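Cómo guardar los aros de plástico de los niños sin perder la tarde (ni los aros)

En casa de cualquiera que haya tenido un bebé hay aros. Llegan en una torre, de regalo, y a las dos semanas la torre es un palo solitario y los aros viven en la funda del sofá.
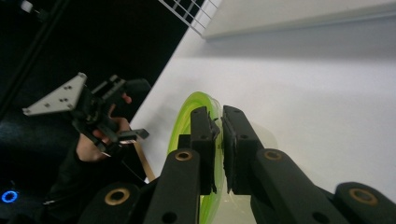

Yo tardé 3 mudanzas en encontrar un sistema que aguantara. Lo pongo por escrito a petición de Lilian Kimaro, que me lo ha preguntado tantas veces que sale más barato publicarlo.

Qué hace falta

Un barreño, jabón de platos, un paño que no suelte pelusa, un cordón de 50 centímetros por cada grupo de aros y una pared con un gancho. Si no tienes gancho, vale el pomo de un armario que no abras nunca. Todos tenemos uno.

Paso 1. Reunirlos

Mira debajo de los muebles, dentro de las botas y en el cajón de los cubiertos. No intentes completar el juego el primer día. Los que falten aparecerán cuando ya hayas guardado el barreño.

Paso 2. Lavarlos

Agua templada y una gota de jabón. Los opacos lo perdonan casi todo; los translúcidos, nada: cualquier huella se ve al trasluz como si la hubieran enmarcado. El verde lima es el peor de la familia. Frota por dentro de la curva con el dedo y aclara bien, que el jabón seco deja una película blanquecina muy difícil de explicar a las visitas.

El lavavajillas, solo si el fabricante lo permite. Kheri Urio metió los suyos en la bandeja de abajo y ahora tiene óvalos.

Paso 3. Secarlos

De pie, apoyados unos en otros o contra el borde del escurridor. Tumbados dejan un cerco de agua debajo y hay que repasarlos. Si tienes prisa, paño y ya está – pero agárralos por los lados y sin apretar, que con las manos mojadas salen disparados.

Paso 4. Revisarlos

Pasa la yema del dedo por todo el contorno. Rebabas, grietas o mordiscos con relieve: a la basura, por mucho cariño que le tengas. En los transparentes las grietas se confunden con los brillos, así que gíralos despacio delante de una ventana.

Paso 5. Colgarlos

Ensarta los aros en el cordón, de mayor a menor si eres de esa clase de personas, y haz un nudo plano. Cuelga el conjunto a una altura que alcance un adulto y no un niño. Un cordón de ese largo no es un juguete y no se queda en el suelo ni un minuto.

Con más de 8 aros por cordón el nudo acaba cediendo, y siempre de madrugada.

Mantenimiento

Repaso cada sábado, en teoría. En la práctica, cuando alguien pisa uno descalzo.

Si te sobran, dónalos lavados y atados. Peninah Mfinanga se quedó con mi último lote y todavía me saluda.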